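Robots para tareas domésticas y de taller

Un robot para tareas es, dicho a mi manera, una máquina que se mueve por un sitio pensado para personas y hace lo que haría una persona con las manos: recoger, servir, doblar, colocar tornillos en su caja. Dejo fuera la aspiradora redonda y el lavavajillas, que hacen una sola cosa (y la hacen muy bien, todo sea dicho), y también los brazos de soldadura, que viven detrás de una valla. Lo que me interesa en esta entrada es la pregunta que me hace todo el mundo en las cenas: ¿pueden ya o no pueden?

Estado de la cuestión

Depende de la tarea, y mucho. En el taller la cosa va más adelantada. El almacén de Stokard en Mendthorpe tiene brazos que clasifican 632 piezas por turno, siempre de las mismas 12 formas, y casi no necesitan ayuda. En cuanto entra una bolsa blanda o un cable enrollado, el brazo se para y alguien tiene que acercarse. En casa pasa eso mismo a todas horas, porque en una cocina casi nada está dos veces en el mismo sitio.

Narura, que trabaja con brazos de sobremesa, publica una lista de tareas caseras que a mí me encanta por lo modesta que es: abrir un cajón, colgar un trapo, pasar granos de café de un recipiente a otro con una cuchara. De 300 intentos con la cuchara dieron por buenos 87. Poco, sí, ¡pero hace nada habría firmado yo por la mitad!

Por qué cuesta tanto una cucharada

La cuchara es una herramienta, y la pinza tiene que controlar la punta de algo que no forma parte de ella. Los granos ruedan, se amontonan, se caen si la muñeca gira un poco de más. El vidrio transparente añade lo suyo – las cámaras lo ven mal, con los bordes perdidos en el fondo – y el metal pulido refleja todo lo que tiene alrededor. Una taza opaca, con su asa bien marcada, es casi un descanso.

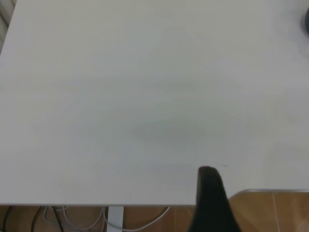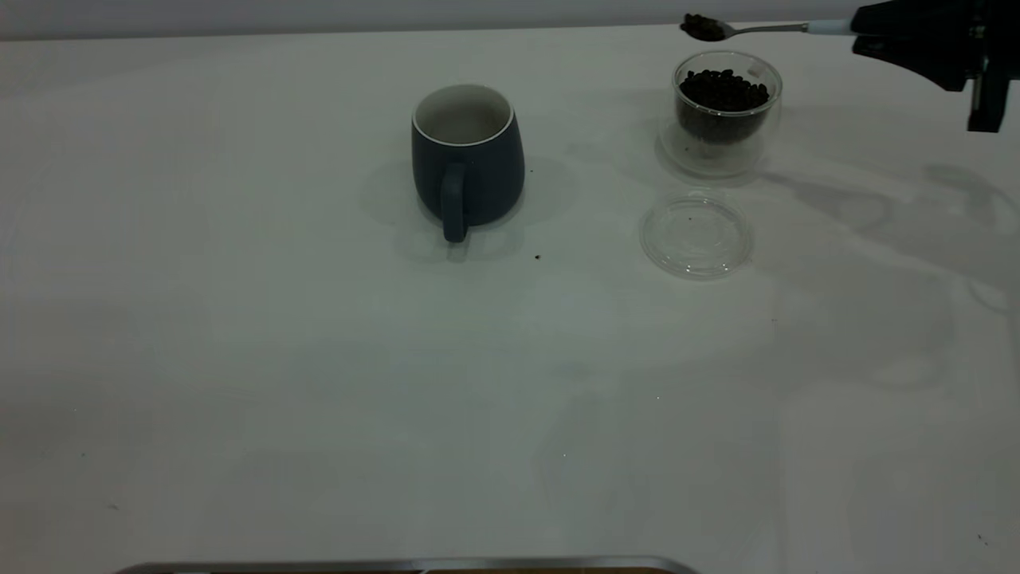 Café en grano, una cuchara y una taza oscura.
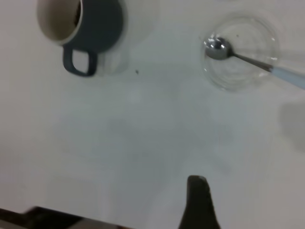
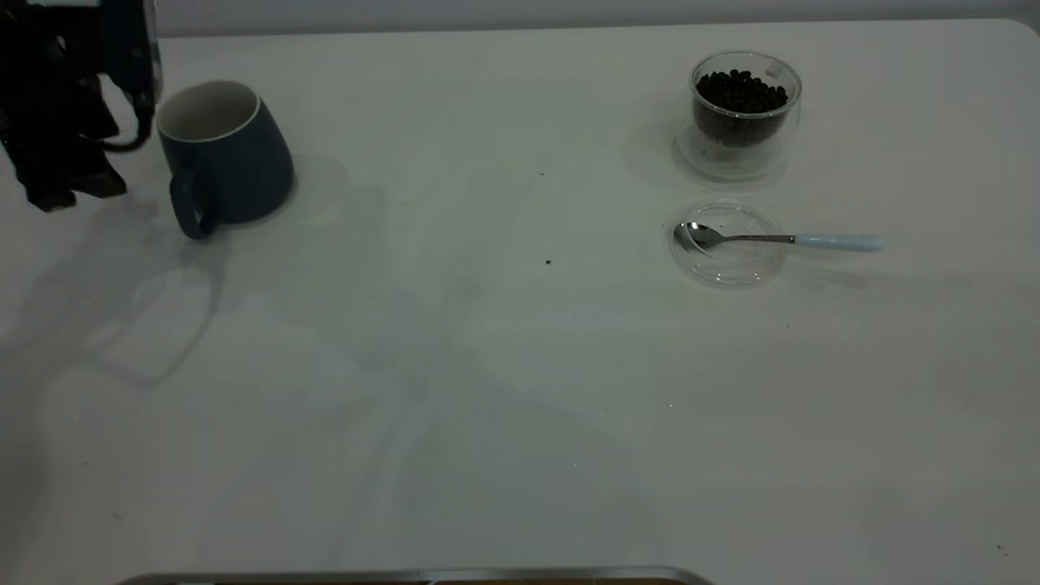
Luego está el asunto de la velocidad, que en los vídeos se disimula acelerando la grabación. Yo siempre busco el reloj de la esquina. Una tarea que a mí me lleva un momento puede ocupar al brazo varios minutos, y en un taller eso se paga. En casa me importaría menos: si la mesa queda recogida mientras duermo, que tarde lo que quiera.

Cómo se mide

No hay una vara única. El método Chan, que es el que yo prefiero, puntúa por separado agarrar, trasladar y soltar, y resta si se derrama algo. Otros equipos solo cuentan el resultado final, así que conviene leer la letra pequeña antes de comparar porcentajes. También cambia mucho que los objetos se coloquen siempre igual o que alguien los mueva entre un intento y el siguiente.

Véase también: pinzas de dos dedos, manipulación de objetos transparentes, teleoperación.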